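Timber for Interiors - Handout 2: Clear finishes and how they age

Reading for this session: Brinetti, chapter on varnish, and the short Bhatia paper on wax. Both are in the course folder.

A clear finish does two jobs. It keeps water and dirt out of the wood, and it changes how the surface takes the light. Oil soaks in and leaves the surface fairly dull. Varnish sits on top as a film and can be anything from matt to high gloss.

Film finishes are grouped here by what carries them:
- spirit based (shellac)
- oil based
- water based

Oil-based varnish yellows with age, more so in dark rooms. Water-based varnish stays paler but raises the grain, so the first coat is sanded back. Leave each coat 24 hours before the next unless the tin says otherwise.

Gloss on a flat top shows up lamps and windows.
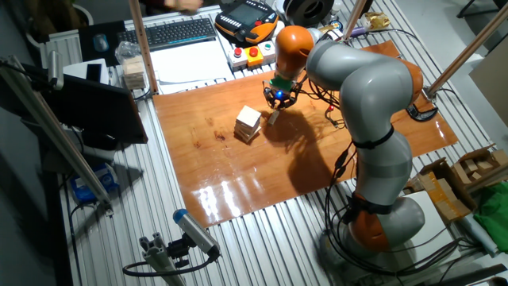
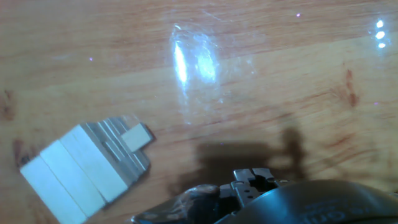
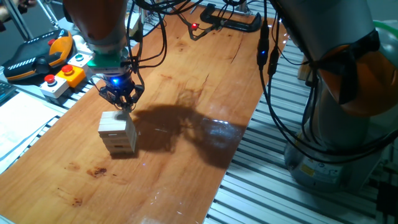 Gallness, 11/9/20

Stains under a film cannot be wiped away. The film has to come off first, by scraper or stripper, and the mark treated in the bare wood. Oxalic acid lightens iron stains. It does little for oil or scorch marks. Wear gloves and rinse well.

Knots are a separate matter. In resinous softwoods they can bleed through a new finish, so seal them with two thin coats of shellac.

For the written task, choose one piece of furniture at home and note the finish, the wear and any earlier repair. Test a hidden spot with meths - shellac will soften, most modern varnishes will not. Sample boards are in the Tristen store, shelf 684. Sign them out and bring them back to the same shelf.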